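Thursday, October 24, 2019

Fourth night of condensation on the north window. Hygrometer in the back bedroom read 181 on the raw scale at seven, which the chart converts to nothing sensible, so I have ordered a replacement from Holst. Until it comes I am going by the glass alone.

Method as before: trickle vent open, door shut, radiator at 4. The lower pane was misted to the height of the catch. Wiped it, weighed the cloth before and after on the kitchen scales. Gain of 27 grams. The upper pane was clear, so I did not weigh a cloth for it. 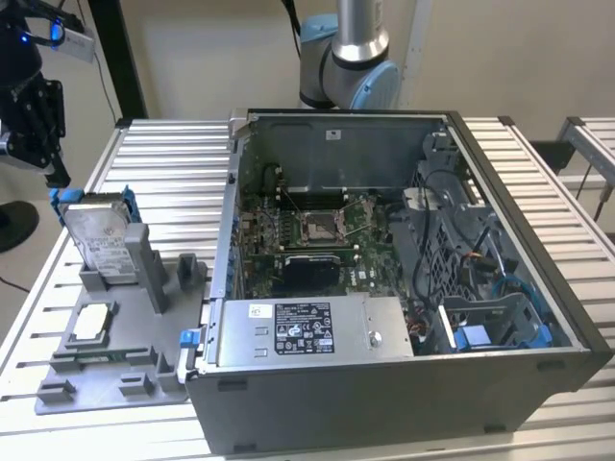
Brynhildur Ragnarsson wrote back this morning that the vent is the wrong thing to change first, that a shut door traps the breath of whoever sleeps there, and that I should leave it ajar for a week and touch nothing else. She also thinks the wardrobe stands too close to the outside wall. I measured the gap after breakfast: 50 mm at the skirting, less at the top, as the wall leans.

Moved the wardrobe out by a hand's width. The paper behind it is sound apart from a grey bloom in the corner near the floor. Washed this down with the Bruvetti solution at the weaker strength and marked its outline in pencil so that any spread can be measured.
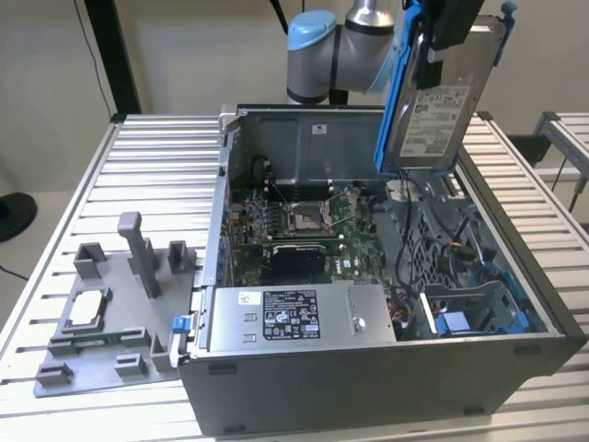

The pencil line runs along the top of the skirting, up the corner and back down in a shallow curve. I will check it on Sundays. The solution leaves a faint tide mark on this paper, and the tide mark must not be mistaken for growth. The two differ in colour by daylight but look the same under the lamp.

Went outside before lunch to look at the gutter above that corner. Leaves in the hopper, and a joint with moss on its underside. Cleared the leaves. The joint needs a new seal; Hustov list one in their catalogue but do not give the profile, and mine is the old half-round. Wrote to ask. If it is the wrong shape I shall have to cut back to the next bracket and replace the length.

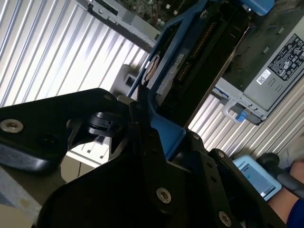
The downpipe is sound. Poured a bucket through it and the water came out at the gully without backing up. Ground level on that side is still too high against the brick. I meant to dig it out in March and did not.

Plan from tonight: door ajar, vent as it is, radiator unchanged, wardrobe in its new position. That makes two changes at once, which Brynhildur will object to, but I am not pushing the wardrobe back for the sake of a clean comparison. Same cloth, dried on the rail and weighed at bedtime. 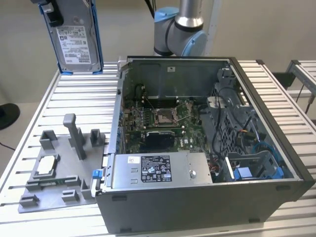
*Computer tower on its side with the panel off, the hard disk in its blue caddy held above.*

Clirkuvard rang at four about the loft insulation. They can come and measure but want the hatch area cleared first. Boxes to shift on Saturday. Cloth on the rail, dry weight to be entered tomorrow.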